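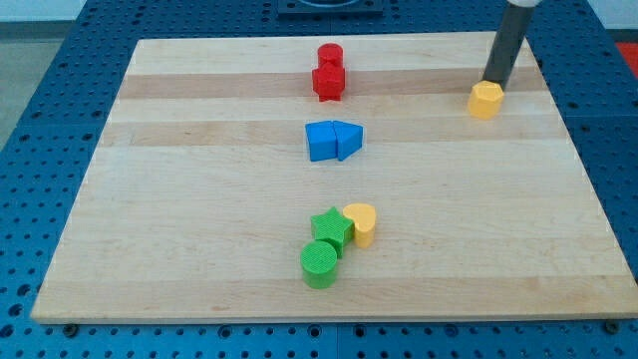

My first day at Lendthorpe I got handed a binder with 62 pages in it and a pencil. "Read it, sign it, argue with it," said Anouk Dijkstra, and off she went to find coffee.

So I argued! Rule 18 was my favorite: nobody reaches over the board while the arm has power. Not while it's moving, mind you. While it has power. I thought that was silly (the thing had been standing still for ten minutes, I'd seen livelier coat racks) and I wrote so in the margin, in big letters.

Haziq Kusuma read it over my shoulder at lunch. He didn't laugh, which I'd sort of wanted. He asked me how I could tell a stopped arm from a waiting one.

"The stopped one isn't doing anything," I said.

"And the waiting one?"

I ate my sandwich.

That afternoon he let me run the sorting trial, colored blocks on the maple board, my hand near the stop button the whole time. Run 454, it said on the log. Halfway in, the arm quit. Just hung there over the blocks, no hum, no light I could make sense of. The yellow heart was leaning on its neighbor and it bugged me, the way a crooked picture bugs me, and I swear my arm was already going out to straighten it.

"Eighteen," said Haziq, from clear across the room. He hadn't even looked up!

I pulled back. We waited. I felt pretty dumb, and I had a whole speech ready about wasted time, and then the arm dipped and slid sideways, right through the air where my wrist would have been, and went on with its work like I wasn't there.

I hit the button, cut the power, hung my tag on the switch the way page nine says to, and only then fixed the heart. It took two seconds. My knees took longer.

Anouk came by at five for the binder. I asked if I could borrow an eraser first.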